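How to repaint a worn metal bin so the paint stays on

Home > Workshop > Metal and paint

I have a small workshop in Codlow where I repair storage furniture and metal boxes, mostly for other small shops. The most frequent question I receive is why new paint on an old bin comes off after one season. Almost always the answer is in the preparation. The painting itself takes one afternoon, but the preparation before it can take two days, and many people want to skip it.

This page is for sheet steel bins, trays and tool chests that stay indoors. For things that live outside in rain you need a different primer, and I write about it on another page.

What you need

Degreaser and clean cotton rags
A plastic scraper and a metal scraper
Sandpaper in grits 80, 180 and 320
Wire brush, by hand or for the drill
Metal primer, gray or red
Enamel paint for metal
Foam roller and one flat brush
Masking tape, gloves, dust mask, eye protection

For the primer I use Zavano 804 since many years. It is not the cheapest one in the store but it sands well and it does not clog the paper. Any primer which says on the can that it is for bare steel will do the work. The enamel should be from the same type, solvent with solvent or water with water. If you mix them you can get wrinkles on the surface, like the skin on warm milk.

Step 1. Look at the damage before you buy anything

Empty the bin and put it near a window or under a strong lamp. Run your hand with a glove along all the inside walls. You want to know three things: where the paint is still good, where it is thin, and where there is rust below it. Usually the lower part of the walls is in a worse state than the upper part, and the floor is the worst of all. 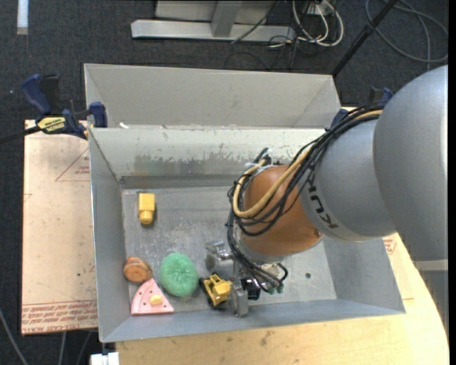 Worn patches low on the inner wall, and a scratched metal floor.

Press the tape test on the parts that look good. Put a piece of strong tape, rub it well with the thumb, then pull it fast. If paint comes away with the tape, this part is not good, even if it looks nice. Mark it with chalk.

Step 2. Clean before you sand

Many beginners sand first. Then the paper pushes the grease into the scratches and the primer does not hold. Wash all the surfaces with degreaser, wait the time that is written on the bottle, wipe, and repeat with a new rag. When the rag stays clean you can continue. Do not forget the folds and the corners, where oil likes to hide.

Let the metal dry completely. I leave it until the next morning.

Step 3. Remove what is loose

Start with the plastic scraper, then the metal one. Take off only the paint that wants to come off. It is not necessary to go to bare metal everywhere, and on a big bin this would be a terrible job.

Rust you take away with the wire brush until you see bright metal. Deep pits will stay a little dark at the bottom. For those I use a rust converter from Agudelo, one thin coat, and I wait as the label says. If you can push a screwdriver through the metal, stop here — paint will not save it and you need a patch.

Step 4. Sand

Grit 80 for the rusted places, 180 for everything else. The important thing is the border between old paint and bare metal. It has to become soft, so that with closed eyes you can't feel a step under your finger. If you feel it now, you will see it later, above all with a glossy color.

Wipe the dust with a damp rag, then with a dry one. If the paint is very old it can contain lead. Test it before sanding, with a kit from the hardware store, and if it is positive don't sand it dry.

Step 5. Primer

Two thin coats, please, and never one thick. Brush first the corners and the folds, then roll the flat walls. Between coats wait the time on the can, and in a cold room wait more. I don't paint when the workshop is below 16 degrees Celsius.

After the second coat is dry, sand lightly with 320 and wipe again.

Step 6. Enamel

Do the inside walls first, then the floor, then the outside. For the floor I give three coats, and the walls have enough with two. Light gray is a practical color because it shows dirt but hides small scratches.

Step 7. Wait

The paint is dry to the touch in some hours but it is still soft below. Give it one full week before you put weight inside. I know this is the hard part. If you must use the bin earlier, lay a sheet of thick cardboard on the floor — and change it when it gets dirty.

Questions I get often

Can I use spray cans? Yes, for small trays. For a big bin it becomes expensive and the coat is thin.

Is powder coating better? It is harder, yes. You need to bring the bin to a company with an oven, and it must be stripped completely before.

How often to repeat? Mine I check every September and I touch up only the places that need it.

Next page: Replacing the hinges on a Gratatari tool chest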